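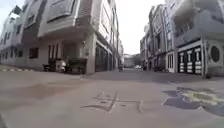 Pale concrete with blotchy stains and worn paint on it, at a crossing between multi-storey buildings.

Getting the marks out of concrete (or most of them, anyway)

By the Prillcombe Home Pages
14/02/2019
1,474 shares

I have a soft spot for old concrete, I really do, but there comes a day when you pull up in the driveway after a week away and see it the way a visitor would, and you think, oh dear. Ours had a dark blotch where the car sits, a greenish corner by the downpipe and a splodge of blue fence paint that had been there so long we'd stopped stepping around it. It took me the better part of a long weekend and a fair bit of tea, but it came up far nicer than I expected, and these are the bits I'd pass on to anyone starting out.

Work out what the stain is first

Dark patches can be all sorts of things, and they don't all want the same treatment. Splash a cup of water on the clean part and another on the mark. If the water beads up on the mark, you're probably dealing with oil or grease. If it soaks straight in, think dirt, leaf tannin or mould. Mould tends to hang about on the shady side and feels slimy underfoot after rain (ask my left knee).

Sweep, then sweep again

Do sweep before you get the hose out! I skipped it the first time and spent the morning pushing mud from one end of the drive to the other. A stiff yard broom is best, and go along the edges with a hand brush where the grit gathers against the wall. If you've got a scooter, a cart or the bins standing there, wheel the whole lot right out of the way. Cleaning up to a thing and stopping leaves a neat outline of it for the rest of the year.

Everyday grime

Warm water, a good squirt of dishwashing liquid and a scrubbing brush on a long handle. Mine is a Hoteck with the angled head, which I bought at the hardware shop in Hoekstra and wouldn't be without now, though any stiff nylon brush will do the job. Keep away from wire, as it scratches the surface and the little broken bristles go rusty. Work in patches you can comfortably reach and rinse each one before it dries.

Oil and grease

Fresh oil wants soaking up before anything else. Cover it with clay cat litter, leave it overnight and sweep it into a bag for the rubbish. For an old stain, make a paste of bicarb with a little water and 100 mL of dishwashing liquid, spread it on as thick as icing, lay some plastic over the top and go and do something else until tomorrow. Scrape it up, scrub and rinse. You may need to go round again, and a shadow will often stay behind, fainter every time.

Green and black patches

Oxygen bleach powder (the kind sold for nappies and whites) mixed into warm water as the packet says, poured on and left to sit for a while, then scrubbed. Don't be tempted to tip in whatever else is under the sink, and never put chlorine bleach together with vinegar or any other acid. Wet the garden beds down first and keep the runoff out of the stormwater drain.

Paint

Paint is the stubborn one. Wet paint can be blotted up with old towels, working from the outside in so it doesn't spread. Dried paint needs a scraper first and then a paint stripper that's suitable for masonry, brushed on and left under plastic for as long as the tin tells you. Gloves, goggles, and the kids and the dog inside. Try it on a hidden corner beforehand. And please only tackle paint on your own place, as lettering and markings out on the road are the council's business, however worn they look.

Sealing it afterwards

Let the slab dry out properly, 2 fine days at the very least, and longer in June when nothing dries at all. Then roll on a penetrating sealer in thin coats. Spills will sit on top long enough for you to find a rag, and the sweeping gets easier too.

246 comments (showing most recent)

Reader in Cistov: The bicarb paste did a lovely job on the carport, thank you. Took three goes on the worst bit.

gumleaf_verandah: Can I use the oxygen bleach on pavers?

Prillcombe Home Pages: You can on most of them, but do a test patch first, especially if they're coloured.

backstep: Wish I'd read the part about moving the bins. I have a very clear rectangle now.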